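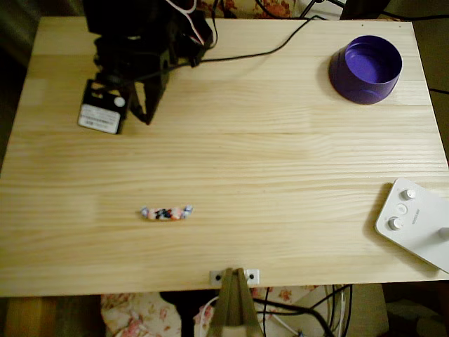 Trindance 아스트덴(Astden)관 공용공간 운영회의 제21차 회의록

일시: 2020년 7월 9일 오후
장소: 아스트덴관 1층 회의실
참석: Wanda Park(의장), Ans Van Acker(시설), Femke Vanhove(구매), Thư Bạch(위생·안전), Lingyun Xie(이용자 대표, 기록)
불참: 없음
배포: 참석자 전원, 각 층 게시판

1. 개회 및 전차 회의록 확인

의장이 개회를 선언하고 안건 순서를 확인함. Vanhove 위원의 요청에 따라 구매 관련 안건을 위생 안건 뒤로 옮기기로 하고, 그 외의 순서는 사전 배포안대로 진행함.

제20차 회의록에 대하여 Van Acker 위원이 두 곳의 정정을 요청함. 첫째, 공용실 탁자의 표면 처리 방식이 "광택 도장"으로 기재되어 있으나 당시 논의된 것은 무광 마감제의 도포 여부였음. 둘째, 창가 쪽 의자의 수리 담당이 구매로 되어 있으나 시설 담당이 맞음. 두 건 모두 이의 없이 정정하고 전차 회의록을 승인함.

2. 전차 결정 사항의 이행 상황

가. 창가 의자 수리
Van Acker 위원이 보고함. 등받이 나사를 다시 조이고 다리 받침을 교체하였으며, 현재 사용 중임. 추가 조치 없이 종결함.

나. 찬장 문 경첩
부품은 도착하였으나 규격이 맞지 않아 반품함. 다음 회의까지 재주문하기로 하고 계속 안건으로 둠. Bạch 위원은 문이 닫히지 않은 상태로 식품을 보관하는 것은 바람직하지 않다고 지적하였으며, 그동안 해당 칸에는 종이류만 두기로 함.

다. 2월에 접수된 조명 관련 건의
이용자 한 명이 공용실 탁자 위가 고르게 밝지 않아 글을 읽기 불편하다고 건의한 사항임. Van Acker 위원은 천장 등의 위치를 변경하려면 건물 측의 승인이 필요하다고 설명하고, 승인 신청서를 작성 중이라고 답변함. Xie 위원은 접수 후 상당한 시일이 지났으므로 건의자에게 중간 회신이라도 보내야 한다는 의견을 제시함. 의장이 이에 동의하고 Xie 위원에게 회신문 작성을 요청함.

3. 공용실 나무 탁자의 관리

Van Acker 위원이 공용실 탁자의 상태를 설명함. 해당 탁자는 밝은 색 소나무로 된 것으로, Verstraete사에서 납품받은 뒤 별도의 덮개 없이 사용해 왔음. 소나무는 무른 목재여서 컵이나 단단한 물건을 끌면 자국이 남기 쉽고, 액체가 스며들면 얼룩을 지우기 어려움.

논의 내용은 다음과 같음.

Van Acker 위원은 무광 마감제를 다시 도포하는 안과 탁자 전체에 투명 덮개를 씌우는 안을 비교하여 제시함. 도포의 경우 건조하는 동안 공용실을 사용할 수 없으며, 덮개의 경우 가장자리에 먼지와 부스러기가 끼는 문제가 있음.

Bạch 위원은 위생 측면에서 도포안을 지지함. 덮개 아래로 당분이 있는 음료가 들어가면 매번 덮개를 걷어내고 닦아야 하는데, 현재의 청소 시간표로는 감당하기 어렵다는 의견임.

Xie 위원은 이용자들이 나뭇결이 그대로 보이는 상판을 선호한다는 점을 전달함. 지난 의견 수렴에서 색을 입히거나 무늬 있는 천을 덮는 방안에는 찬성이 거의 없었음. 다만 컵받침을 비치하는 데에는 반대가 없었음.

Vanhove 위원은 마감제를 구매하는 경우 기존에 사용하던 제품과의 호환 여부를 먼저 확인해야 한다고 발언하고, Verstraete사에 문의하겠다고 함. 의장은 문의 시 상판을 사포로 다듬어야 하는지의 여부도 함께 확인하도록 요청함.

결정: 덮개는 설치하지 않음. 마감제 도포를 원칙으로 하되, 시행 시기는 Verstraete사의 회신을 받은 뒤 정함. 컵받침은 제5항의 구매 안건에 포함함.
담당: Van Acker, Vanhove

4. 간식과 포장지의 처리

Bạch 위원이 안건을 설명함. 공용실에 사탕과 낱개 포장 과자를 비치한 뒤로 탁자 위에 포장지가 남아 있는 일이 잦아졌다는 청소 담당자의 의견이 접수됨. 바닥에 떨어진 포장지는 청소 시 함께 수거되지만, 탁자 위의 것은 내용물이 들어 있는지 분명하지 않아 그대로 두는 경우가 많다고 함.
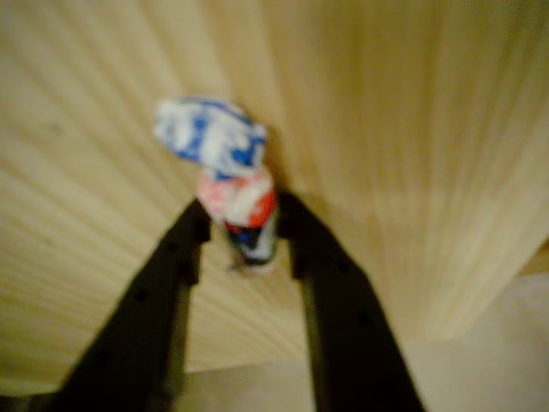 나무 탁자 위에 세워져 있는 구겨진 포장지 모양의 물건. 파란색, 흰색, 빨간색이 섞여 있음.

Xie 위원은 비틀어 포장한 사탕의 경우 멀리서 보면 빈 포장지와 구별되지 않는다고 발언함. 먹지 않은 사탕을 버리는 것도, 빈 포장지를 사탕 그릇에 되돌려 놓는 것도 모두 불만의 원인이 되고 있다고 함. 특히 후자에 대하여는 여러 층에서 같은 내용의 의견이 들어왔음.

Vanhove 위원은 낱개 포장이 없는 간식으로 교체하는 방안을 검토하였으나, 여러 사람이 손을 대는 점을 고려하면 적절하지 않다고 보고함. Bạch 위원도 같은 의견이며, 현 시점에서는 낱개 포장을 유지할 것을 요청함.

의장은 간식 비치를 중단하는 방안에 대하여 위원들의 의견을 물음. Xie 위원이 반대함. 간식 비치는 이용자 요청 중 가장 먼저 받아들여진 사항이며, 정리 방법을 안내해 보지도 않고 중단하는 것은 순서가 맞지 않는다는 취지임. Van Acker 위원은 중단에 찬성하지는 않으나, 탁자 관리 비용이 늘어날 경우 다시 논의할 수 있도록 기록에 남겨 달라고 요청함.

이어서 수거 용기의 위치에 관하여 논의함. 현재 휴지통은 출입문 옆에 있어 탁자에 앉은 사람이 일어나야만 이용할 수 있음. Bạch 위원은 탁자 옆 바닥에 뚜껑 있는 작은 통을 둘 것을 제안함. Van Acker 위원은 통로 폭이 좁아져 의자를 뺄 때 걸릴 수 있다고 우려함. 탁자 위에 작은 그릇을 두는 절충안이 제시되었고, 사탕 그릇과 혼동되지 않도록 모양과 색을 달리하기로 함.

포장지의 분리배출에 관하여 Vanhove 위원은 비닐과 종이가 섞인 재질이 많아 일반 쓰레기로 처리하는 것이 현실적이라고 설명함. 이견 없음.

결정:
탁자 위에 빈 포장지용 그릇을 비치함.
그릇은 매일 마지막 이용자가 비우고, 청소 담당자는 아침에 상태를 확인함.
내용물이 든 사탕이 탁자에 놓여 있는 경우, 당일 저녁까지는 치우지 않음. 저녁 이후에는 포장이 온전한 것에 한하여 사탕 그릇에 넣고 나머지는 폐기함.
빈 포장지를 사탕 그릇에 넣지 않도록 안내문을 게시함.
담당: Bạch(그릇 및 청소 안내), Xie(안내문)

안내문의 문구에 대하여 Xie 위원이 초안을 낭독함. "드신 뒤 포장지는 작은 그릇에 넣어 주십시오. 사탕 그릇에는 사탕만 넣습니다." 의장이 두 번째 문장을 "사탕 그릇에는 드시지 않은 사탕만 넣어 주십시오"로 고칠 것을 제안하였고, 그대로 채택함.

5. 컵의 보관과 구매

Vanhove 위원이 보고함. 공용실의 컵은 개인 소유와 공용이 섞여 있어 세척 책임이 불분명함. 찬장 안의 컵은 대체로 정리되어 있으나, 탁자에 놓아둔 컵은 누구의 것인지 알 수 없어 며칠씩 그 자리에 있는 경우가 있음.

Bạch 위원은 공용 컵을 한 가지 색으로 통일하면 구별이 쉬워진다고 제안함. 보라색 컵이 이미 공용실에서 쓰이고 있으므로 같은 계열로 추가 구매하는 안이 논의됨. Van Acker 위원은 밝은 나무 탁자 위에서 눈에 잘 띄는 색이 치우기에도 편하다고 찬성함. Xie 위원은 개인 컵까지 금지하는 것으로 받아들여지지 않도록 표현에 유의해 달라고 요청함.

공급처로는 Nilex사의 견적이 제출됨. 컵과 컵받침, 포장지용 그릇을 합한 금액은 400유로이며 배송비가 포함되어 있음. Vanhove 위원은 컵받침의 재질을 코르크로 바꾸는 경우에도 금액에 변동이 없음을 확인하였다고 보고함. 의장은 수량을 줄여 우선 시범적으로 사용할 수 있는지 질의하였고, Vanhove 위원은 수량을 줄이면 개당 단가가 올라 절감 효과가 크지 않다고 답변함.

Van Acker 위원은 손잡이가 있는 컵은 찬장 선반에 겹쳐 넣기 어렵다고 지적함. 손잡이 없는 원통형으로 주문하는 데 전원이 동의함. 뜨거운 음료를 담을 때의 불편에 대하여는 Bạch 위원이 기존의 손잡이 있는 머그잔을 폐기하지 않고 함께 두는 방안을 제시하여 채택됨.

결정: Nilex사의 견적을 승인함. 컵받침은 코르크로 함. 공용 컵은 보라색 계열의 원통형으로 통일하며, 개인 컵은 바닥에 이름을 표시하고 사용 후 각자 보관함. 이름이 없는 컵이 탁자에 하루 이상 놓여 있는 경우 세척하여 찬장에 넣음.
찬성 4, 기권 1(Van Acker). 기권 사유는 찬장 수리 전에 컵을 추가하는 것이 이르다는 것임.
담당: Vanhove

6. 공용실 정리 당번

Xie 위원이 당번표 개정안을 제출함. 현행 당번표는 층별로 한 주씩 맡는 방식이나, 인원이 적은 층의 부담이 크다는 의견이 있었음. 개정안은 신청자 명단을 작성하여 두 사람씩 짝을 이루는 방식이며, 신청자는 19명임.

Bạch 위원은 두 사람 가운데 한 명이 부재할 때의 대체 방법이 개정안에 없다고 지적함. Xie 위원은 다음 순번의 사람이 대신하고 그 주의 순번을 서로 바꾸는 것으로 보완하겠다고 답변함. 의장은 홀수 인원으로는 한 사람이 남게 되므로 본인이 추가로 참여하겠다고 밝힘. 이에 따라 당번 인원은 20명이 됨.

당번의 업무 범위는 다음과 같이 정리함. 탁자 위의 물건을 제자리로 옮기고, 상판을 물기를 짠 천으로 나뭇결 방향을 따라 닦으며, 의자를 탁자 안으로 밀어 넣음. 바닥 청소와 휴지통 비우기는 포함하지 않음. 주인이 분명한 물건과 사용 중인 물건에는 손대지 않음. Van Acker 위원은 연마 성분이 든 세제와 거친 수세미를 사용하지 않는다는 내용을 당번표 하단에 기재해 달라고 요청하였으며, 그대로 반영하기로 함.

결정: 개정안을 보완 사항과 함께 승인하고, 다음 달부터 시행함.
담당: Xie

7. 기타

가. Thư Bạch 위원이 탁자용 행주의 색을 싱크대용과 달리할 것을 요청함. 재고가 있는 노란색을 탁자용으로 지정함.

나. Vanhove 위원이 사탕의 종류에 관한 이용자 의견을 전달함. 박하 맛이 지나치게 많다는 의견이 다수였음. 다음 주문 시 과일 맛의 비율을 높이되 별도의 안건으로는 다루지 않음.

다. Van Acker 위원이 공용실 벽의 못 자국을 메우는 작업을 마감제 도포와 같은 날에 진행할 수 있는지 검토하기로 함.

라. 의장이 회의 자료의 배포가 늦었다는 지적에 대하여 유감을 표하고, 다음 회의부터는 한 주 전에 배포하겠다고 함.

8. 차기 회의

날짜는 Verstraete사의 회신을 받은 뒤 의장이 통지함. 예정 안건은 마감제 도포 일정, 찬장 경첩, 조명 승인 신청의 경과, 포장지용 그릇의 사용 상황임.

더 이상의 안건이 없어 의장이 폐회를 선언함.

기록: Lingyun Xie
확인: Wanda Park

정정 요청은 차기 회의 개최 전까지 기록 담당에게 서면으로 제출할 것.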